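Teaching a Simulated Arm to Lift a Cube by Remote Control
Project Report, Robot Learning Lab Course
Team Beltik

1. Purpose

The project set out to record human demonstrations of a simple lifting task in simulation and to train a controller from those recordings. The task is the one most courses start with: move the gripper to a cube, close on it, and raise it clear of the surface. We chose it so that our effort could go into the remote control and the recording, which were the graded parts of the assignment.

The simulated setup is called Molow. The teleoperation program that drives it is called Enen. Both were written or adapted for this course and share one configuration file.

2. Teleoperation

The operator holds a handheld controller. Moving the hand moves the target position of the gripper; a trigger opens and closes the fingers. A second button, the clutch, disconnects the hand from the arm so that the operator can return to a comfortable position without moving the robot.

Motion is scaled. In the first version the hand and the gripper moved the same distance, and small tremors in the hand made the fingers bump the cube during the final approach. We reduced the scale to 40 percent. Operators then had to use the clutch more often on the long approach, but the last part of the motion became much easier to control.

The operator works from the view of a camera mounted on the wrist. Rendering is plain on purpose: flat shading, one background color, a red cube, gray fingers.

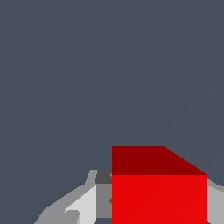
Depth was the main difficulty with this view. When the cube is far away, there are few cues to how far the gripper still has to travel. Operators learned to use the apparent size of the cube and to line up the fingertips with its sides before moving forward. An overhead view was tried in a side window and dropped after the first session. People looked back and forth and lost the timing of the grasp.

3. Recording

Enen writes one file per demonstration. Each time step holds the wrist image, joint positions, finger opening, and the command sent by the operator. Recording starts on the first motion and stops when the operator presses the end button. We kept the pauses at first and later trimmed them, as the trained controller had learned to stop in midair for no visible cause.

We collected 100 demonstrations. Of these, 8 were discarded: the cube slipped during the lift, or the operator pressed the end button too early. The start position of the cube was varied between demonstrations, along with a small rotation about the vertical axis.
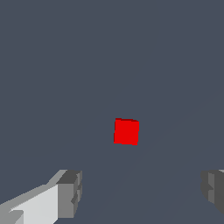

Why not write a script that performs the lift?
A script would be faster to produce for a single cube, and we did write one to check the simulator. It reads the exact cube position, which the trained controller does not receive. The assignment was to learn from images and human commands, and the recorded corrections near the cube are the part a script leaves out.

4. Training and results

The controller was trained by behavior cloning with a small convolutional network. Inputs were the wrist image and finger opening; the output was the next command. We tested it on 40 start positions not used in the recordings. It completed the lift in 24 of them.

Most failures happened before contact. The gripper arrived slightly to one side and a finger landed on top of the cube. Once both fingers were beside the cube, the close and the lift rarely failed.

5. Open points

The contact settings came from the Acuña parameter set supplied with the course and were left unchanged. We do not know how sensitive the result is to friction. Trigger values were stored as open or closed only, so any partial closing by the operator is lost. The next version of Enen should store the full trigger range, and the file format already has an unused field for it.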